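Desk Survey, Sallent Building, Second Floor
Gallery page, last updated 2023-08-28
Compiled by Firouzeh Dehghan

Background

The second floor holds 64 workstations in open rows. Each one has the same starting kit: a light wood-toned desk, a monitor, and partition panels between neighbors. Everything else on the surface is added by the person who sits there. The survey records what gets added and where it ends up, so that the next order of storage trays fits the way the desks are used.

Entries are kept short. Each gives the surface condition first, then the items that affect the layout. Personal items are noted by type only. Inventory numbers and the full item list (1,391 lines) are kept in the Roltus workbook and are not repeated on this page.

Terms used: "front zone" is the strip nearest the chair, "mat zone" is the area covered by a desk mat, and "rear zone" is everything from the monitor base back to the panels.

Row C, drinks and paper

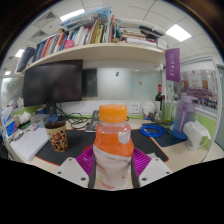
Drinks are the item type most likely to share a surface with paper. The row C desk has a large black mat with a thin red edge, and the mat zone is where the patterned paper cup stands. A thick stack of white paper with handwriting on the top sheet lies at an angle to the left of the cup. The orange drink is in a plastic bottle with a ribbed screw cap, so it is logged as closed; the cup is logged as open. Under the survey rules an open drink next to loose sheets is a layout conflict, code D2. Suggested change: paper into a flat tray, cup to the other side of the mat.

Rear zone, same desk: a pile of small white and colored items against the pale glossy panel, logged as one group. A clear plastic container sits between the crumpled tissue and the cup. Not sorted further.

Notes on materials

Desk mats are not part of the starting kit. Where one is present, its edge is used as the reference line for measuring free surface. Mats are wiped, not lifted, during the survey.

Panel stickers are left in place. Their color has no meaning in this survey.

The trays under review are the Cultby flat model and the Haque two-level model. The flat model takes a stack of about 2,000 sheets if the lid is left off. The two-level model holds less per level but keeps pens and small packets off the paper. Eleven desks have been set aside for the tray trial in August. Results will be added to the Roltus workbook under the row letter.

Corrections to any entry go to Firouzeh Dehghan with the row letter and the zone.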